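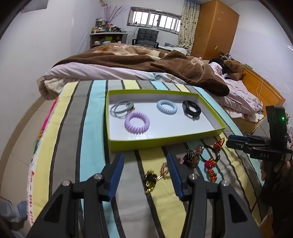 Residential schools give careful thought to desks, wardrobes and locks, and very little to hair ties. The omission deserves correction. Small personal articles account for a large share of the minor disputes that reach house staff, and most of those disputes could be settled by a box lid.

At Perau House, which has 16 shared rooms, residents were asked in June to keep hair accessories in one shallow, open container. The house supplied none. Lids from shoe and gift boxes were accepted, and they have served better than the drawer organizers purchased under the earlier policy. A drawer hides its contents. A lid shows them, and a spiral tie left beside a wristband is easily found before breakfast.

Marlene Xavier, the head of house, has argued that sorting should go further, with chains and charms kept apart from plain elastics. On this point she is right. Chain pieces tangle — with hair, with thread and with one another — and a resident who must free one at 7 a.m. will usually leave it on the bed.

Elisa Tedesco has objected that such rules intrude on private habits. The concern is a fair one, and the house should not inspect lids or prescribe their arrangement. It may reasonably ask that bedding be cleared before linen is collected. The laundry returned 17 stray items last term, and 6 of them remain unclaimed in the office.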